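Tindarden Toy Library: Frequently Asked Questions

How are block sets sorted on return?
Returned blocks are sorted by color into plastic bins before a set goes back on the shelf. Members are asked to return all pieces together, including plain wooden ones.

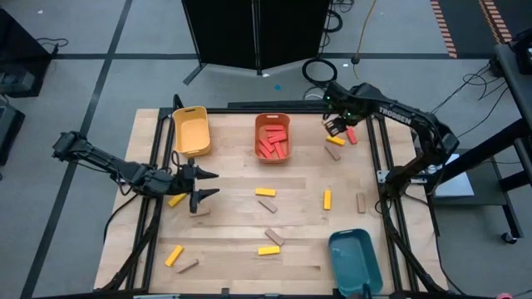

Sorting takes place every Thursday, and sets become available again the following morning. Reservations may be placed at the desk or by telephone.

How long may a set be kept?
The loan period is 30 days. One renewal of 7 days is permitted if no other member is waiting.

What if a block is missing?
Please inform Troels Thygesen at the Tindarden desk. Single blocks are replaced from our spare stock at no charge. Members who lose a complete set will be billed for its replacement.

May I donate blocks or containers?
Yes. Clean wooden blocks and sturdy open bins are accepted at the Flurkau branch. Donations of more than 100 pieces should be arranged in advance with Yavuz Tekin.

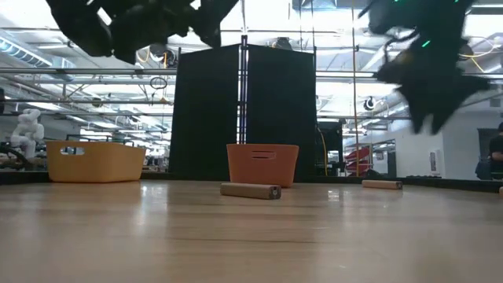
Open bins and narrow cardboard boxes on the wooden table.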